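Intro to Automation, Section 2
Handout: What we saw at Westton, and what you owe me for it
Instructor: Shona Halliday
10/03/2021

Read this before you write up the visit. Several of you spent the bus ride home telling me the demonstration was slow. It was slow. Write down why, and you have most of your grade.

Our host was Milagros Urrutia, who runs the handling room at the Westton open day. She asked us to forget the big painted arms in the lobby (they wave at children, and they are very good at it) and look at small jobs done with a pair of hand-held grippers. A person does the job wearing no glove and using no fingertips on the object, only the jaws. The recordings are then used to teach an arm the same job.

The job on our turn was a pink plastic box with a lid. Anyone in the class could open it in the time it takes to yawn. With two flat pads in place of ten fingers, you start to notice that a lid has a rim, that the rim has a seam, and that the seam is thinner than you would like.

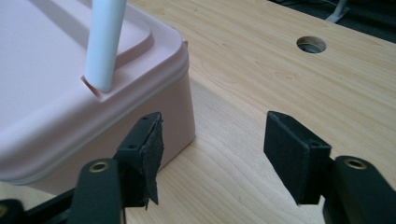 Why not just program the arm to open the box?
Because a program written for one box in one position fails when the box is somewhere else or turned a little. Recording many attempts by people gives the arm a range of starting points to learn from, including the clumsy ones.

Trinidad Zapata asked how many attempts that takes. Milagros said the Kistach set, her oldest, has 1178 recordings, and that she threw out 193 of them for reasons she described as "mostly elbows." Please don't quote that as a technical term. In your write-up, say what you think makes a recording unusable, and give two causes.

Terms from the visit:
Jaw opening — the gap between the pads before they close.
Approach — the path the gripper takes to the object.
Contact — when a pad first touches. Most trouble begins at contact.
Bimanual — using two hands. It costs four more syllables and sounds better in a grant application.

On that last one: a box is a two-handed object, even when you think you open it with one. Your other hand is usually doing something dull, like keeping the thing from sliding off the table.

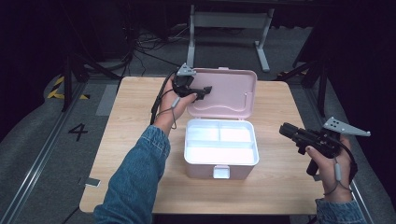
Dull work is hard to teach, and it is easy to leave out of a task description. Gleice Macedo's notes had "open lid" as a single step. By the time we had finished arguing in the hallway, her one step filled a page and Florencia Retamal wanted a second page for letting go.

For next class: pick a container at home and write out how to open it for a machine with two flat-padded jaws. No pictures, no "simply," no "just." Then trade with a partner, who will follow your steps exactly and with as little goodwill as possible. Carrasco, chapter 2, helps with the vocabulary. Skip the Witham reading until January.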